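Sun 9 April
Candela Benítez

Minutes of the Bunder pair meeting, Moltham

Yes, a Sunday, and thank you all for coming in. I took the notes so they sound like me, sorry. If I've put words in your mouth shout before the next one and I'll change them.

Present: me, both of the morning operators, the lad from the workshop, our electrician (until the tea break, then she had a train), and the man from Böttcher on the phone for item 3.
Apologies: the Dosik people, who sent a long email instead. I read bits of it out.

1. Last meeting's notes

Agreed as they were, except that the left gripper was down as "repaired" and the workshop says it was only adjusted. Changed. He still wants to open it up properly and I've said he can when the spare finger set comes.

The label printer is still not mine to fix. Carried over again.

2. Cubes and fingers

We spent most of the morning on this. The left gripper keeps losing its place in the Dosik view when you turn your wrist inwards, and we went back and forth over whether it's the cube itself, the mount under it or the way we stand. The operators both say it's worse when you reach up under something, and I agree with them, I've had it too! You've got both arms out, the two cubes are tilted towards each other and the light drops off the further under you go.

The workshop had the cube off and on again on Friday and found a bit of play in the mount. You can feel it if you hold the gripper body and push the cube with your thumb. He's put a thin shim in, and it's better, but he doesn't trust shims and wants a new mount printed with a deeper seat. I asked how long and he said an evening, so we've agreed a new mount for each side, both from the same roll, so we don't end up with one stiff and one soft.

Things we agreed on the cubes:

- Wipe the faces with a dry cloth before the first run. No spray. Somebody has been using screen spray and one of the old stickers has gone milky at the corner, and Dosik said in the email that a shiny patch is as bad as a missing one.
- If a sticker lifts, change the whole cube and put the old one in the workshop tray. Don't press it back down and hope.
- Left cube stays on left, right stays on right. They look alike when you're tired. The workshop is going to scratch an L and an R inside the mounts where it doesn't show.
- After any cube change, run the wrist check before doing anything else: slow turn in, slow turn out, fingers open, fingers closed, then the same again with your arms up. I'm adding the arms-up part because the old check only had you standing at table height.

On the fingers, the right hand is fine. The left closes a touch late. Not enough to matter on a box, but with cloth it means you've got one side and you're chasing the other. The operators showed us on the cloth, coming in from both sides with the fingers open and then closing together, and you could see the left one lag when they did it slowly. Workshop thinks it's the slide wanting a clean. He'll do that first and only then touch the travel setting, because last time we did both at once and never found out which one had helped.

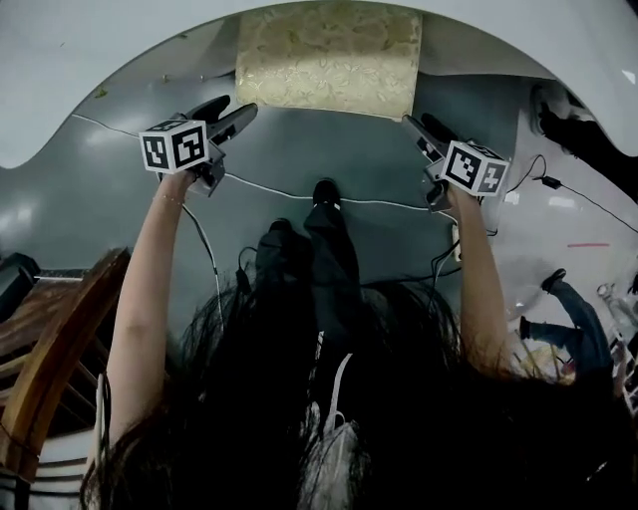 3. Böttcher on the phone

He rang on time, which I'd like noted. The new finger pads are in a pack of 36 and he can't split it. We don't need that many but we'll use them in the end, so I said yes. Delivery is in the week after next and he'll put the spare finger set in the same parcel.

He asked how we'd been cleaning the mesh on the finger faces and there was a bit of a silence. Answer from him: soft brush, dry, along the grain, and no alcohol. We have been using alcohol. He didn't sound cross, but he did say it stiffens the mesh over time and that might be why thin stuff slides for us. One of the operators asked whether we could cut our own out of mat and he said we could, and then it'd be our problem. Fair enough.

He also went through the finger screws with the workshop — snug, then a quarter turn, and a dab of the blue threadlock on the outer one only. I didn't follow all of it, but the workshop wrote it on the lid of the tool case, and it needs copying into the folder before it rubs off.

4. Cables and power

Our electrician had plenty to say and wanted it before her train, so we took it out of order (it's written up here in its proper place because I like a tidy list).

Her main point is strain. The leads off the grippers go back along the forearm, and if you let the weight hang from the plug you'll kill the socket in the end, however careful you are otherwise. She wants a soft strap at the elbow on each side and enough slack to stretch your arm right out. I tried it with a bit of hook and loop from my bag and it was a lot nicer, my wrist stopped feeling towed! She's ordering a reel.

Second point: everything on the floor near your feet. She'd like anything crossing the walking line taped flat along its whole length and the in-line adapters kept well away from where people step. We had a long chat about whether to come down from the ceiling instead. Good idea, costs money, needs the landlord. I'll ask, but I wouldn't wait for it.

The power check goes on the front of the folder now. It's short:

1. Look at both leads from plug to gripper, bend them gently at each end and watch the light on the body. If it flickers, stop and swap the lead.
2. Feel the strip after the first hour. Warm is all right. If it's hot, switch off and ring her.
3. At the end of the day unplug at the strip, never by pulling on the lead.
4. Coil loosely and hang up. Not round the gripper, please, whoever that is.

5. Set-up at the white desk

We've been starting up differently depending on who's in, so I asked everybody to say what they do and then we had a mild argument. The start-up routine had drifted to around 50 minutes on a bad day and most of that was waiting for somebody to find something. What we settled on is that one person sets up the left and right grippers together, start to finish, and the other person only watches Dosik and calls out. No swapping halfway. The one setting up doesn't put the head unit on until both grippers have passed the wrist check, as you can't see the small lights on the body properly once you've got it on.

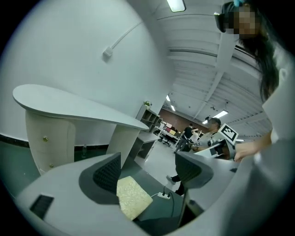

My own bit was the grip test, which I've wanted changed for ages. At the moment we close on a bit of foam, it holds, everyone's happy, and then the first real job is something floppy and we're back where we started. I'd like us to test on something like the cream pad between the two fingers there, with its faint flowery pattern, so you can see straight away whether it's sitting square or slipping on one side. Close on it at a slant, wait for a slow count of five, tilt the gripper down and look again. The operators liked it. The workshop would like a straight line drawn on the back so he can measure the slip, and I've said fine as long as it's pencil. While you're doing that, look past the fingers at the floor as well. The white strip with the black leads plugged into it is just the sort of spot our electrician was on about, and I'd like the leads led away along the wall side before the test starts.

We also talked about how close two people should stand when they're both at it. One operator says an arm's length, the other says more. My worry is people reaching across to each other's gripper by the marker. If you need to touch somebody's gripper, hold the body and keep your fingers off the black and white squares. Left at that for now, we'll try it for a fortnight and see who complains.

6. Dosik email

Read out in part. They want our logs from the arms-up checks, with the old mount and the new one, so please don't throw the old ones away. They say the next version will warn us when a cube face is half covered instead of just dropping it. No date given, though October was mentioned. I'll believe it when it's on the screen.

They also asked us to stop renaming the files. That was me. I've stopped.

7. Who's doing what

Workshop: clean the left slide, then re-test, then travel setting only if it still lags. Print the mounts. L and R marks. Copy the screw notes off the lid.
Electrician: reel of strap, tape, look at the right-hand socket while she's there.
Operators: grip test every morning and write the result down even when it's boring. Bin the alcohol wipes from the gripper drawer (the ones by the sink can stay).
Me: Böttcher order, landlord, new front page for the folder, logs to Dosik.

8. Any other business

The tool case latch has gone again. Workshop says he's got one at home.

Could whoever borrowed the small hex keys bring them back, all four of them, the set's no use without the little one.

Next meeting when the parcel's here, and on a weekday, promise. I'll text round.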